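Ticket: Arm stops short when picking at the inspection table, Trenmont site
Queue: Automation support
Priority: Normal
Status: Monitoring
Assigned to: Stavros Petkov

Reported problem

Since the March update the arm at station 3 halts on its approach to the inspection table and waits for an acknowledgement. The operator clears the prompt on the Lotard panel and the cycle carries on. On a bad shift this happens often enough that one person has to stay within reach of the panel, which defeats the point of the change made last autumn, when the station went from two people to one shared with packing.

No damage to parts or tooling. No emergency stops logged.

Entry 1, 08:40

Pulled the controller log. Every halt carries the same code, "approach clearance below limit". The limit is set to 100 mm. It was 200 mm before the update, so the arm should be stopping less, if anything. Asked the day shift whether the table had been shifted. They say no, and the floor marks agree.

Entry 2, 10:15

Loaded the station model in Ren and replayed the approach from the wrist view. Jaws open, coming in from the low side of the table. The path in the simulator is the one stored on the controller; checksums match.

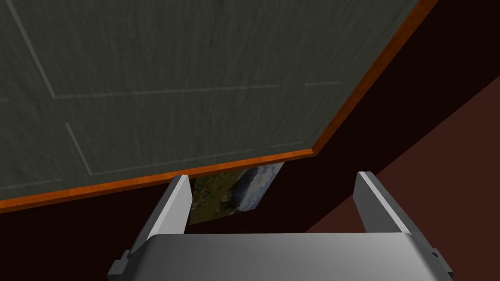
The replay was run 300 times with small random offsets on the start pose. The halt came up in a minority of runs, always when the wrist rolled early. With the roll delayed until after the lift there were no halts. So the fault can be reproduced without taking the station down, and the night shift can keep their slot.

Entry 3, 11:50

Compared path files. The update reordered two waypoints. The old order was lift, roll, approach. The new order allows roll and lift to blend, which saves a little time per cycle and brings the hand closer to the table than the safety check likes. The check is doing its job. Do not widen or disable it.

Entry 4, 13:30

Spoke to the operators at shift change. Points raised, recorded here as they affect the fix:

- The prompt only says "Acknowledge to continue". It doesn't say what to look at. Two people said they had got into the habit of pressing it without walking over.
- Packing has been told to expect parts at the faster rate. When the arm waits, the packer is called across, then has to catch up alone.
- The old job of lining up parts by hand is missed by some and not by others. Everybody wants to know who to ring when the arm stops out of hours. The Zoletti number on the cabinet is for hardware faults only and they will not take path questions.

Entry 5, 15:05

Restored the old waypoint order as a site override. Blending switched off for this approach only. Repeated the 300 runs in Ren, no halts. Loaded to the station at the afternoon break and ran at reduced speed with the operator present, then at full speed. No prompts so far.

Prompt text changed to: "Arm stopped near table. Check hand and table are clear, then acknowledge."

Open items

1. Packing rate target to be reset to the pre-update figure. With the shift manager.
2. Out-of-hours contact to be agreed and put on the cabinet door - not my decision, passed up.
3. Override must be carried over by hand at the next update or the fault will return. Note added to the update checklist.
4. Stations 1 and 2 use the same path library but a different table height. Not checked yet.

Ticket stays open until the night shift has run a full week on the override. Please log any halt here with the time and the code, even if it clears at once.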